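Omdale (swim goggle)

The Omdale is a low-profile racing goggle made by Ernier, used mostly by club and masters swimmers in pool events. Hard lens, no foam, thin silicone edge. Sold as a kit in a flat pouch, swimmer puts it together. Sometimes called the "Dale" on pool decks.

Not to be confused with the Omdale Junior, which has a soft gasket and a one-piece frame and is a different mold entirely.

Background

Ernier made swim caps and pull buoys before it made goggles. The first Omdale was tested at the Dondedine pool over one winter season, mainly by the Harawira club, who trained there in the mornings. Test pairs were handed out with no packaging and came back with notes taped to the straps. Most complaints were about the nose bridge. Early ones used string through a bit of tubing, same as the old kit goggles, and it slipped on dives.

A molded bridge replaced the string in the second version. The first production run was 357 pairs, all clear lens, sold at meets in March and through the Dondedine front desk. Strap was too short for larger heads. Fixed later. 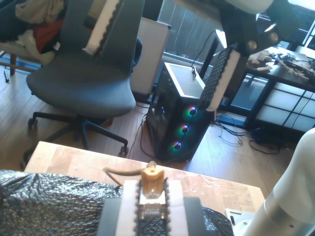

Lens tint is the main difference between versions. Clear for dim indoor pools, smoke for outdoors, mirrored for bright outdoor meets or for backstrokers who stare at ceiling lights. A warm tint was added after that, a translucent amber-orange in the same family as the small piece held upright between the two white finger plates, and it is the one most swimmers ask for at pools with flat gray lighting. It raises contrast on the lane lines and the T on the bottom. Bad choice for telling a blue flag from a green one. Amber lenses scratch no faster than the others but the scratches show up more, so they tend to get replaced sooner.

Construction

Each eyecup is a single piece of polycarbonate. The rim that touches the face is narrow and sits inside the eye socket, not on the bone around it. That keeps the profile low and cuts drag a little, and it also means the goggle leaves marks. A strip of silicone is bonded to the rim. On early pairs this strip was a seperate ring that pressed into a groove, and it fell out if the goggles were dried in the sun.

Bridges come in four sizes. The numbers run small to large and are stamped on the back of the part, hard to read once wet. The strap is a double band of silicone, split at the back of the head, adjusted at the side clips. Some swimmers swap it for a bungee. Ernier sells one, plenty of people use cord from a hardware store.

Anti-fog coating is on the inside face only. It is a wipe-on type applied at the factory and wears off. Rubbing it with a finger takes it off faster. Swimmers rinse with cool water and leave it alone, or use baby shampoo when the coating is gone.

Fit

The usual check is to press the cups to the face with no strap. If they hold for 2 seconds, the seal is good. If one side drops, try a different bridge before tightening anything. A too-tight strap bends the cups outward and lets water in at the inner corner, which most people then try to fix by tightening more.

Swimmers with deep-set eyes may find their lashes brush the lens. No real cure for that on this model, the cup depth is the same across all versions. 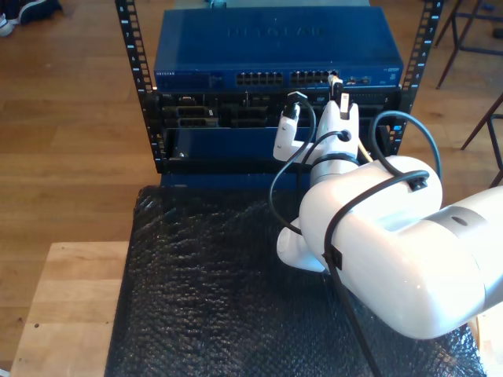
Rawiri Hapeta has argued that the bridge sizes are spaced wrong, with too big a jump between the second and third, and that half the leaks blamed on the seal come from swimmers stuck between those two. He recommends filing the larger one down at the pegs. Ernier advises against filing and says a cut peg can pop out under tension. Later bridges have a slightly longer peg, though the company never said wether this was in response.

Use in competition

Racing starts are the hard part. On a flat entry the water hits the top edge of the cup and can roll the goggle down. Common habits are putting the strap under the cap or wearing two caps with the strap between them. Chin tucked on the dive. Open water swimmers mostly skip the Omdale, narrow field of view and no give if somebody kicks it.

Sold only as a personal item, not shared. Bridge and strap spares come in one bag. Lenses are not sold alone.

Versions

Omdale: clear, string bridge, test pairs only.
Omdale 2: molded bridge, longer strap in later runs.
Omdale 22: bonded silicone rim, all tints, current. The number was the mold number and stuck.
Omdale Junior: see separate article.

See also

Kit goggles
Anti-fog treatments
Dondedine pool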